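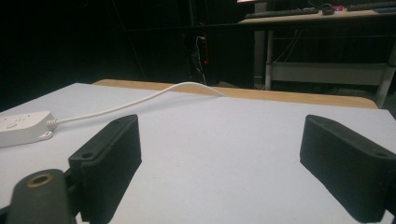

## The white power strip, and the table it lives on

I've been selling desk bits under the Indar name for a while now, and the power strip is still the one I get the most email about. So I finally gave it a proper page!

It's a plain white strip with a white cable, and the cable comes out of the end through a ribbed collar. I love that collar. My old strip didn't have one and the cord got a nasty kink right at the plug end (I moved my desk a lot that year). On my table the cable loops up a little and then goes over the back edge toward the floor, so the middle stays free for whatever I'm doing.

The white top is sold separately. Mine sits on a light wooden table with a rounded corner, and I like that a strip of the wood still shows along the back — it looks less like an office that way. If you'd like yours to cover everything, measure first and send me the numbers.

### Ordering

- Power strip, white: $39
- White table top: priced by size, just ask
- Shipping from Tetstead takes two days, a bit longer to Dundlow
- Color: white only until November, when I hope to add a gray

I've shipped more than 2,354 of these strips, and the question I get most is whether you can plug one into another. Please don't! Run each one to its own wall outlet, and keep heaters off it altogether.

The wooden table is from Đặng, and I don't sell it, sorry. I do get asked.

Page updated 24 April 2019. Returns are fine for any reason as long as the cable hasn't been cut or shortened.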